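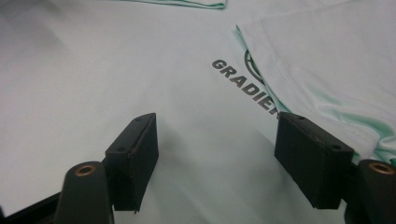
Hi everybody, I'm Percy, and yes, I'm the guy who talks about folding T-shirts at 9 on a Saturday! (Wait for coffee people to sit.)

Start with the drawer story. I had 50 shirts in there and wore 3 of them, always the top ones - the rest I'd forgotten I owned.

Then the fold. Shirt face up, smooth it out with your palms, sides in, hem up. Print folding over itself is fine, it'll survive. Do it 2 times, slowly, and let them try.

Sorin Dinu asked me last time about thick seams. Tell them to press the hem flat before the last fold - makes a huge difference when you stand the shirts up in a row.

Hand out the practice shirts. Questions, then break.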